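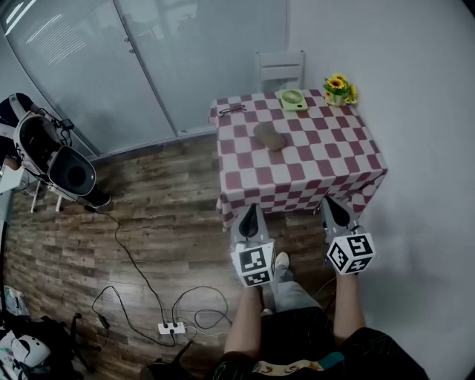
How do you keep a checkered cloth straight on a square table?

"Line one row of squares up with the edge and let the rest hang," said Malsha Jayasinghe, reading from the Wadport household column.

She lowered the paper. Fourteen years of that advice, and had the writer ever owned a table? Her own cloth drooped at the front and on the right, red and white down to its loose folds. The sunflowers in the corner were artificial and claimed nothing else.

"Then smooth it toward the wall," she read.

"Does that work?" her sister asked.

"In Wadport, supposedly."

She folded her glasses and left the cloth as it was.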